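The Spring at Dranora

My aunt believed in the water at Dranora the way other people believe in seat belts. She had a bottle of it in the door of her refrigerator from the time I was six, and she took a spoonful before any phone call she expected to go badly. When she got sick in February she asked me to drive her up there, and I said yes, and then I spent a week looking for reasons not to.

There were plenty. The brochure said the spring had been discovered in 1705 by a shepherd whose goat walked into it lame and walked out sound. I know a little about goats. A goat will limp for an hour out of spite. The brochure also said the water came from 2000 feet down, which I doubted, and that it contained eleven minerals, one of which I looked up and found was just another word for salt.

"You don't have to drink it," my aunt said. "You only have to drive."

So I drove. She was 88 and weighed about as much as my dog, and she sat on a cushion with her purse on her knees and read the road signs out loud. Past Flarodell the road turned to gravel. She told me the story of her mother's eyes, which I had heard before. Her mother had gone up nearly blind and come home able to thread a needle. In earlier versions it had been a darning needle.

"Did a doctor see her after?" I asked.

"What for? She could see him."

The inn at Dranora had a new roof and an old smell. The woman at the desk took my credit card before she took our coats. Next to her was a rack of bottles in three sizes, and I noticed that the smallest cost more than our lunch had. I said so. My aunt stepped on my foot, which at her weight was more of a suggestion.

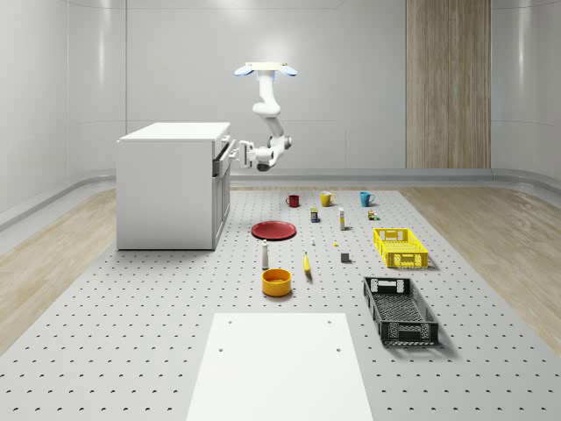

We went down to the spring at four o'clock, when the buses had gone. I had expected a cave, or at least a decent rock. It was a pipe in a wall with a stone trough under it, and somebody had wired a tin cup to the pipe so it couldn't be stolen. The water ran in a string no thicker than a pencil. Two women were ahead of us, filling milk jugs. It took them forever. One of them told me her sister had thrown away a cane here.

"Where is it?" I said.

"Where's what?"

"The cane. If people throw them away here, there ought to be a pile."

She looked at my aunt with real sympathy, and my aunt shrugged, as if I were a dog that had come with the house.

When our turn came she wouldn't let me hold the cup. She drank one cup standing up and then another, wiped her chin with her glove, and held out the third to me. I sniffed it. It smelled like a handful of pennies.

"I'm not sick," I said.

"No," she said. "You're tiresome. See if it helps with that."

I drank it. It tasted the way it smelled, and it was so cold it hurt a tooth I had been ignoring since the fall. I waited to feel something and felt the tooth. My aunt was watching me with her head on one side, and I could tell that whatever I said next would be repeated to her friends for as long as she had friends to repeat it to.

"It's cold," I said.

"It is cold," she agreed, very pleased, and took my arm for the stairs.

She had gone down those stairs one at a time, both feet on each step. She went up them the regular way. I saw it and I put it down to the rest she'd had in the car, and the big lunch, and the fact that some people climb better than they descend. I still put it down to that. She lived to be 90, which was a year and a half more than the doctor had offered her, and he told me himself that he always guessed low, to be on the safe side.

I bought two bottles on the way out, the middle size. I argued over the price and lost. One went into the door of her refrigerator. The other has been in mine ever since, behind the mustard, and I have never opened it except the once, for the dentist.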